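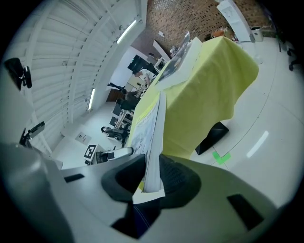

A thick stack of printed pages, with small text and pictures.

The paper that still comes through the door

Bastdale has had no daily newspaper for years, and the weekly that replaced it folded into a regional website. What the town does have is a free monthly newsletter, printed on plain white paper and put through 2,000 mail slots by people who live on the same streets.

It began as a single folded sheet listing trash pickup changes and the library's opening hours. The current issue runs to 14 pages. It carries bus times, school lunch menus, notices of road work, a page of items for sale, and a long column on the river level that readers complain about whenever it is left out.

The money side is simple. Printing one issue costs $558, and most of that comes from small ads. A quarter page goes for $48, the same price as three years ago. The Kratochvíl bakery on Mill Street has taken the back page since the early issues and changes its ad only when bread prices go up. A plumber, two hair salons and a tire shop fill most of the other spaces. Months with few ads mean fewer pages, and the crossword is usually the first thing to go.

Printing is done at Clonari, a small shop in an old feed store near the rail line. The shop also turns out menus, church bulletins and raffle tickets, and it fits the newsletter in between them. Files have to arrive by noon on a Monday. Late copy waits a month, whatever it is, and last May a notice for a plant sale appeared after the plants were gone.

The newsletter tried going online only, for one spring. Links were sent by email, and the file could be read on a phone. Ads dropped by half in the second month. Readers over 60 said they had not seen it, and plenty of younger ones said the same. The bus times were the biggest loss. People had been taping that page to the inside of a kitchen cabinet, and a link was no use to them at six in the morning.

Paper came back the following month, and the online copy stayed as an extra.

Delivery is the hard part. The town is split into walking routes, and each route takes an hour or two depending on the hills. The Bikgate apartments are the quickest, with all the mailboxes in one lobby. The farm roads to the north are the slowest and are done by car. Routes open up when people move or their knees give out, and a street can go without for a month or two before somebody takes it on.

Other towns in the county have asked how it is done. One started its own in the winter and stopped after four issues, when the person doing the layout took a job with night shifts. Another shares the Bastdale river column and prints it a week later.

The next issue has the summer bus schedule, a map of the detour around the Mill Street bridge, and the results of the school science fair. Ads and notices are due Wed 13 May, in the box outside the library or by email. The crossword is back on page nine.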